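Notebook, Monday, January

Cold in the shop this morning, so I started with the kettle and the dye jars before anything else. I'm still chasing the walnut ink. Batch 7 sat over the weekend and it has gone a lovely deep brown (finally!), with a bit of sludge at the bottom that I'll strain out tomorrow if I remember to buy more muslin.

Recap for Sadia, who missed last week. The recipe I'm working from is the 1671 one, out of the Aguirre transcription, and it is maddeningly vague. "Boil until it is enough." Enough what? Batch 5 I took off early and it wrote like weak tea. Batch 6 I forgot about and it turned to syrup, and it stuck to the nib and to me. For 7 I split the difference and added the gum arabic at the end, off the heat, and it flows so much better.

Small clear glass for the decanted stuff from now on, please. I can't judge color through the brown bottles.
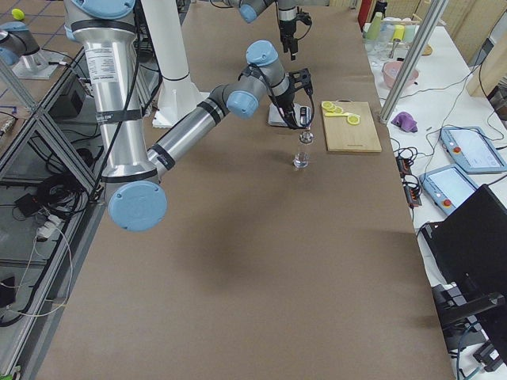

Clear bottle with the narrow neck, on the kraft paper.

Writing tests went on the Stesgate rag paper and on the cheap Plalport pad. On the Stesgate the line stays crisp, even on the fat downstrokes. On the Plalport it feathers like mad, little whiskers off every letter, and it bleeds through to the back of the sheet. I tried a coat of gelatin size on two sheets and hung them up by the window. One curled into a tube. The other one took ink pretty well, so I want to try a thinner coat and weigh the corners down while it dries.

Sadia thinks a clove in the jar will keep the mold off. I put 2 in, mostly to smell them!

Oh, and the Baron scale is drifting again. I zeroed it before the gum arabic and it had wandered by the time I came back from the sink. So treat the gum weight for batch 7 as a guess until I redo it on the other scale.

Crushing husks on a wooden board works fine, just be ready for stains. Kraft paper goes down first, always. 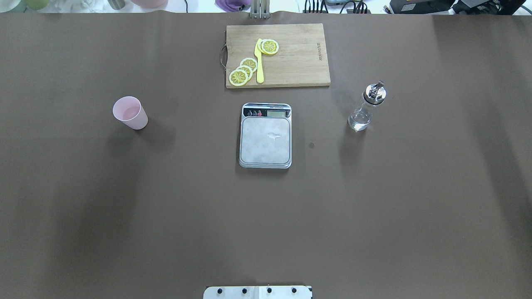

To do before the next batch

Muslin, the tight weave. More husks, the bag is nearly dust. Relabel the jars on shelf 2 (my handwriting, sorry). Ask Sadia if she still has the glass pen, I'd like to see how 7 behaves without a metal nib in it. Put a swatch of batch 7 in the south window and leave it alone until it fades or doesn't.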